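17 Jun 2022
By the Tornau project group

Working rules for hand-held gripper sessions

Our project asked whether a short set of written rules would make recording sessions at the Dravum lab more uniform. Before we started, each operator set up in their own way, and the recordings were hard to compare.

We wrote 8 rules and tested them over 72 sessions. The ones that mattered most were simple:

Check both grippers before picking them up. The marker blocks must be tight and the markers clean.
Keep sleeves and straps away from the markers.
Put one object on the surface and nothing else within reach.
Start with both grippers open and in front of you – not over the object.
Stop after 200 seconds and rest.

Five sessions were thrown out under the marker rule. The rest limit was the least popular, and two operators asked for a longer one. We left it as it was.
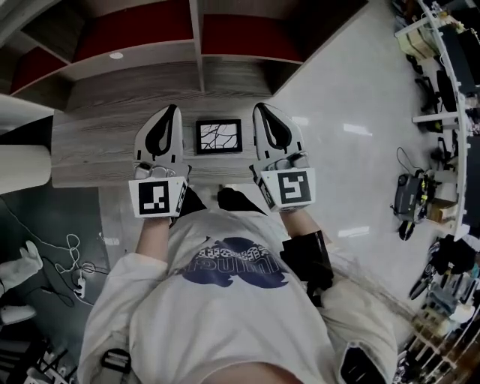 Figure 1. Two hand-held grippers with the framed card on the shelf surface.

The rules do not yet cover floor cables or where bags may be left. We plan to add both in August, when the Muli group starts using the same room.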